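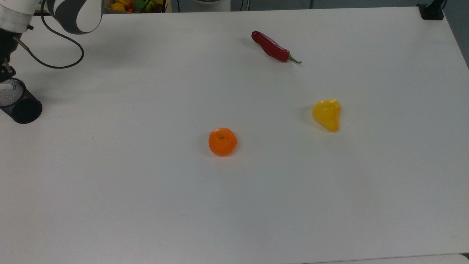 Mandarin and yellow pepper on the white table.

November, workshop notebook, started 9.40

Story: "The Weighbridge", from Libor Jelínek's Wakeveck. Czech into English, third draft. Piece is wanted by Kollent for the spring issue. Their limit for short prose is 665 words and we came in this morning at 659 without the title, so there is almost no slack. Anything we add today has to be paid for somewhere else in the text.

Carried over from last time:
– the opening sentence
– what to call the old woman
– tense in the middle section
– the song

Opening sentence. The Czech is one word, a verb, and it does the work of four in English. Draft one had "It had been snowing." Draft two had "Snow." Svetozár Malý thinks "Snow." is a haiku and that Jelínek is not writing haiku. I liked it until he read the first paragraph aloud, and then I didn't. The verb is impersonal and has a sense of something going on for longer than anybody wanted. We tried "It snowed and snowed", which is a children's book. "It went on snowing" is where we stopped. It implies that the snow started before the story did, and so does the Czech. Four words for one. Keep.

The old woman. She has no name in the original. The narrator calls her by a form that could be "aunt" or could be any older woman from the same village. "Auntie" sounds wrong in British English for this narrator, who is forty-odd and drives a lorry. "The old woman" is too cold, as he plainly likes her. "Mother" with a capital confuses things badly because his actual mother turns up in paragraph five. Svetozár's suggestion was to leave the Czech word in and let the reader work it out. I am against this in such a short piece. There isn't the room for the word to become familiar; it is used three times and then she is gone. For now we have "old Mrs" with the surname left off, as in "old Mrs from the end house". Not happy with it. It reads as a mistake the first time and as a joke the second. Marked in the draft.

Tense. The middle section moves to the present when he drives on to the weighbridge and goes back to the past when he drives off it. I had flattened this in draft one, which was a bad call. In Czech the shift is so ordinary that you can miss it, and I told myself that in English it would stick out. It does stick out. But the lorry is being weighed, everything has stopped, and the present tense is where the stopping happens. Restored throughout, nine verbs. The only trouble is "says", which makes him sound like a man telling a story in a pub. Svetozár doesn't mind that. I changed two of the "says" to nothing at all and let the speech stand by itself. Saved two words, spent later.
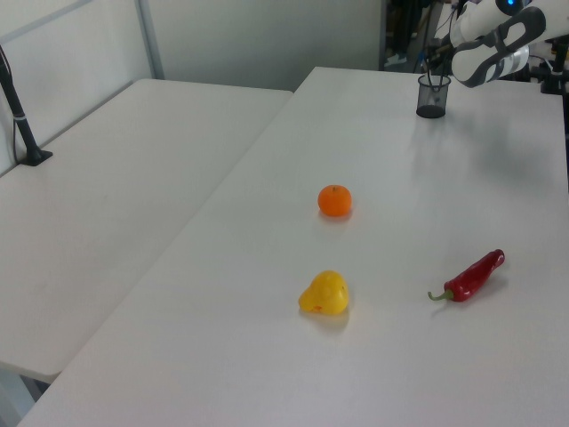

The song took up the rest of the morning. The attendant in the hut hums it and the narrator gives us two lines. They rhyme, they are a bit rude, and every Czech reader over a certain age would know the tune, or that is what Svetozár says, though he then could not remember how the second half went. Three options tried:

1. Keep the sense, drop the rhyme. Correct and quite dead.
2. Keep the rhyme, change the sense. We got as far as "gravel" and "travel" and gave up.
3. Don't quote the song. "He was humming the one about the miller's wife." The reader gets that there is a song, that it is old, that it is not for church.

Option 3 is shorter by eleven words, which is tempting, and I distrust it for that reason. We would be cutting two lines the author wrote. On the other hand he has the narrator say straight afterwards that he can't sing, so quoting less of it does no harm to the man's character. Left both 1 and 3 in the draft side by side. I will write to Jelínek and ask. He answered the last letter in a week with a page and a half on the word for "tarpaulin", so he is not shy of being asked.

Lunch, then back at 1.30.

Afternoon. Went through the last paragraph slowly. Points:

"Zero" or "nought" on the dial. British driver, so to speak, so "nought". But then it has to be "nought" in paragraph two as well and there it sits next to "not", and the ear trips. Changed paragraph two to "nothing". Checked that nothing else depends on it.

The weight of the lorry is given in the original as a figure and in the English as words. House style at Kollent is words up to a hundred and figures after that, so the figure goes back in. It looks better anyway, like something read off a dial.

The place name. Jelínek uses a made-up town, and in the English of his earlier stories it has been Plurnport, a name Svetozár has never forgiven. His complaint is that it has a port in it and the town is nowhere near water. It has appeared in print twice in that form, so it stays. He asked for his objection to be written down.

Last line. The Czech ends on the word for "home" and the English wants to end on "by then". Tried six or seven orders. The one that puts "home" last needs a comma that holds everything up. Current version:

"By then there was no one to tell it to at home."

The "it" is weak. Without it the sentence is too grand. Leave a day or two and read cold.

Count at end of session: 664 with option 1, 653 with option 3. So either one fits, which at least takes the limit out of the argument.

Translator's note. Kollent allow 200 words. I have 29 so far and they are mostly about snow. Svetozár would like it to mention the song if we go with option 3, so that people know there are two lines missing. I think that is fair. If we go with option 1 there is no need.

To do:
– letter to Jelínek: song, old woman, and whether the dog in paragraph four is the same dog as in paragraph one
– type up draft four with the tense changes
– Svetozár to read it aloud from the typed copy, without the Czech in front of him
– find out what a weighbridge attendant is called by people who use weighbridges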